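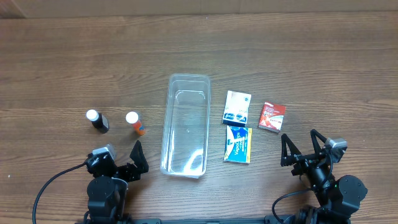 Adel El Fassi sorts out the family medicines twice a year, once on 1st June and again before winter. He has kept to it since moving into the flat above the Alaoui bakery, where the only cupboard was in the bathroom.

"It was the wrong place for them," he says. "Every time you had a shower the boxes went soft."

Everything now lives in the kitchen, on a high shelf, in clear plastic tubs without lids. He tried tins first but gave up on them. "You couldn't see what was in there, so you bought it again. We had 6 packets of the same cold tablets."

The job starts at the table. He takes everything out, lays the boxes flat and reads the dates. Bottles stay upright and to one side, as he likes to check the caps are tight before they go anywhere. Anything out of date goes in a paper bag for the pharmacy on Kamidari Street - he never puts it in the bin or down the sink.

Leaflets stay in their boxes. His sister used to throw them away to save space, and they argued over it. "Then she rang me at night asking how much to give her son. I had the leaflet, she didn't."

He doesn't buy much to replace what goes. Plasters, something for a fever, something for a blocked nose. The next sort-out will be a smaller one, he says, as his mother is moving to her own place in July and taking her tub with her.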